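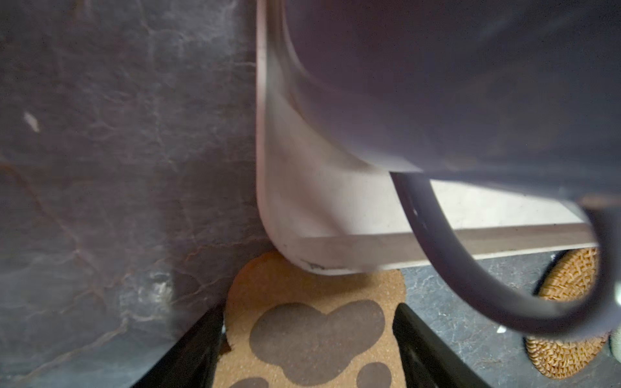 Page 4 of 286

Search this forum Go
Print this page | E-mail this thread

Re: Mug marks on dark stone

vollex_kt
Dark gray slab, pale veining, faint rust-colored lines. I keep the mug on a cork paw-print coaster. Do the rust lines come from cups or from the stone?

Nolitz
Stone, most likely. Iron in the vein. A cup mark is a ring or an arc, and yours run in branches.

jitel300
Disagree in part. Unsealed stone takes up tea along a vein too. Put a few drops of water on one and see if it darkens.

vollex_kt
Will test tonight. The mug has a small dark smudge low on the white part. Related?

jitel300
Scuff. Baking soda paste on the mug only, keep it off the slab.

Nolitz
Cork is fine but it holds water. I use felt — dries faster.

jitel300
Felt holds more than cork. Cork, stood on edge overnight.

vollex_kt
Staying with the cork. Sealer recommendations welcome.

Contact us | Copyright Jitel Forums | Back to top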